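Kiln and Timber Drying Board > Small Shop Drying > Flat panels cupping after planing

Started by ybahrami

ybahrami
Posts: 77

I glue up side-grain maple cutting boards, 16 by 11 inches, finished thickness 7/8. Stock comes from a local yard as 5/4 kiln dried. Pin meter reads 8 percent on the face of every plank before milling. I joint, plane, glue the same day, leave in clamps overnight, then surface the panel the next morning.

Out of the last batch, a third have cupped enough to rock on a granite plate. The cup shows up two to five days after final surfacing. Always the same direction relative to how the panel was stored, which is flat on the bench with one face down. The face that was up goes concave.

I have alternated the growth rings in some panels and not in others. No difference that I can measure. Shop is heated, February, humidity reads 27 percent on a cheap hygrometer. Looking for an order of operations to check before I change suppliers.

dhayes_millwork
Posts: 1,940

You have answered it yourself. A panel flat on a bench exchanges moisture through one face. At 27 percent RH the equilibrium moisture content for wood at room temperature is between 5 and 6 percent. Your stock is at 8. The top face loses water, shrinks across the grain, goes concave. The bottom face has no air.

Sticker the panels or stand them on edge with air on both sides. Change nothing else until you have done one batch that way.

Donal Hayes

ybahrami

Understood on storage. Two of the bad ones were on edge in a rack, though, with a gap on each side. Those cupped less but they cupped.

kavanagh_s
Posts: 412

Then storage is a part of it and the rest is in the plank before you get it. A face reading of 8 percent tells you what is happening at the depth of the pins. On 5/4 stock with short pins that is the outer quarter inch. The core can be at 10 or 11 while the shell reads 8, particularly if the yard has had it in a heated showroom for a few weeks.

When you plane unequal amounts off the two faces you expose wetter wood on one side. That side then dries more than the other and shrinks more. Cup follows over several days, which matches your timing.

Test: crosscut a plank at least a foot from the end, push the pins into the fresh end grain at mid-thickness, and read it immediately. Compare with the shell.

Sinéad

dhayes_millwork

Agree with the test. Disagree that it explains much here. Going from 5/4 to 7/8 over two faces, even if she took it all from one side, the gradient would have to be steep to rock a 7/8 panel 11 inches wide.

kavanagh_s

Not that steep. Put numbers on it. Maple moves in the tangential direction by close to a third of a percent per point of moisture change. A two point difference between faces gives you 0.6 to 0.7 percent of differential strain if nothing restrains it. Over 11 inches of width at 7/8 thick, the free curvature is large. The real figure is lower because the gradient is spread through the thickness and the wood creeps, but you only need a few hundredths to see it rock.

dhayes_millwork

Free curvature, yes. I have never seen a panel come close to the free figure. I will concede "a few hundredths."

omj_casel
Posts: 203

Before anyone goes further, there are two separate causes on the table and a third that has not been mentioned: casehardening. This is residual stress from drying too quickly without a conditioning step at the end of the kiln schedule. It has nothing to do with the current moisture content. You can have a plank at a perfectly uniform 8 percent that moves as soon as it is resawn or planed off center.

Distinguishing them:

Stress relief is immediate. Prongs cut from a casehardened section pinch inward as they come off the saw. Moisture gradient movement takes hours to days. If the panel is flat off the planer and moves on day three, it is moisture. If it is already bowed when it comes out of the planer, it is stress.

Cut a one inch section along the grain, a foot or more from the plank end. Saw out the middle to leave two outer prongs. Note the position of the prongs at once, then again after 24 hours in the shop.

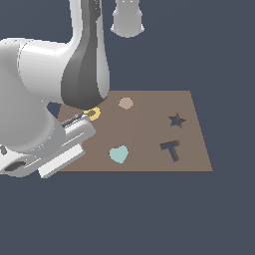 If they pinch at once and stay put, the yard has a conditioning problem and you should talk to them. If they start straight and close overnight, the core was wetter than the shell. Both at once is common, and then the prongs close a bit on the saw and continue to close afterward.

I ran a small dehumidification kiln for the Casel yard for a number of years and did this on every charge. It costs one section per plank sampled.

Oratile Jacobs

ybahrami

Mine are flat off the planer. Checked with a straightedge both diagonals. So moisture by that logic. I will cut prongs on Saturday anyway.

What meter setting does everyone use for hard maple? Mine is a Sistden with a species table and it lists maple as one entry.

kavanagh_s

One entry for maple is a problem. Hard and soft maple have different corrections on a resistance meter. The error is usually under a point at 8 percent. It is not what is cupping your panels. It matters if you are arguing with the yard.

Also correct for temperature. If the planks were in a cold truck and you read them on arrival, the meter reads low.

dymphna_m
Posts: 58

I want to push back on the meter in general. Anything that reads by resistance gets unreliable below 7 percent, and that is where this panel is heading. Oven drying is the only reference. Weigh a section, put it in at 217 F until two weighings an hour or more apart agree, then (wet minus dry) over dry. A kitchen scale that reads to a tenth of a gram is good enough for a section of 81 grams or more.

I slice the section into shell, core and shell and dry the slices separately. You get the gradient directly with no species table and no temperature correction.

Dymphna Mulligan

dhayes_millwork

She is making cutting boards. She does not need an oven dry series.

dymphna_m

She has lost a third of a batch. An evening with an oven is cheaper than another batch. I am not suggesting she do it on every plank.

dhayes_millwork

Fair. Once, then. But slice and weigh quickly or bag the slices. Thin maple at 27 percent RH loses weight while you are looking for the pencil.

tli_dovetail
Posts: 31

Has the glue been ruled out? Water-based PVA puts moisture in at the joints. We had boards at the Li shop that were surfaced the morning after glue-up and ended up with sunken joint lines a week later. The wood at the glue line was swollen when it went through the planer.

omj_casel

Sunken joints, yes. Cup, no, unless the glue sat only in one half of the joint thickness. It is symmetric about the mid-plane in a normal edge joint. Leaving the panel three days before final surfacing is good practice in any case.

ybahrami

Results. Six planks sampled.

Prongs: five of six straight off the saw. By the next day all five had closed, two of them until the tips touched. The sixth pinched at once, slightly, and closed more overnight.

Oven, sliced sections, three planks only: shells between 6.9 and 7.4, cores between 9.8 and 10.6.

Pin meter on the shells read 8 with the maple setting, so it is reading high by my scale.

I also went back through my notes on planing. I flatten one face on the jointer, then run the other face through the planer until it is at thickness. On most planks that takes twice as much off the second face.

kavanagh_s

Three points between shell and core. That will do it.

Order I would use from here. Rough crosscut the planks a few inches over length and stand them stickered in the shop for three weeks. Face joint, then alternate faces in the planer until you are an eighth over thickness. Back on stickers for a week. Then final milling, equal off each face, glue, and stickers again until surfacing.

dhayes_millwork

Three weeks is optimistic for 5/4 maple going from 10 at the core. Weigh one plank on the first day and weekly after that. Mill when the weight stops changing, whatever the calendar says.

And I still say the bench is at fault for at least half of the movement. The ones in the rack cupped less by her own account.

kavanagh_s

No argument that the bench made it worse. Half is a guess.

dymphna_m

Replace the hygrometer or check it with a salt jar. Damp table salt in a sealed bag with the sensor should settle at 75 percent. Mine reads 77 in the jar, so I take 2 off. A cheap one can be off by ten, and then everyone's 5 to 6 percent target in this thread is wrong.

omj_casel

One check at 75 does not tell you the error at 27. It will tell you if the sensor is dead. For the low end use magnesium chloride, which holds at 33 percent.

ybahrami

Ordered the magnesium chloride. In the meantime the planks are stickered by the back wall with a fan on low. Three reference planks are labeled and weighed.

Has anyone recovered a board that has already cupped? I have several with 0.03 to 0.05 in them.

dhayes_millwork

Sticker them for two weeks first. Some of it comes back when both faces reach the same moisture content. Whatever is left, plane out equally if you have the thickness. Do not wet the concave side and clamp it. It will look flat for a week and then go again in the customer's kitchen.

tli_dovetail

I have wetted and clamped with good results on 1/2 inch panels.

dhayes_millwork

For how long did you follow them?

tli_dovetail

A month or so. They were screwed into a carcass after that, so I can't say.

kavanagh_s

Then the screws are holding them.

sakano_finishing
Posts: 119

Finish is relevant as well. Oil both faces in the same session and put the board on points or on edge while it cures. Mineral oil barely slows moisture exchange, so it buys you very little, but one oiled face and one bare face is enough to move a thin board over a weekend.

ybahrami

Both faces get oil on the same day here. Edges too.

First weekly weighing: the reference planks are down 0.9, 0.7 and 1.1 percent by weight. I will post again when they level off.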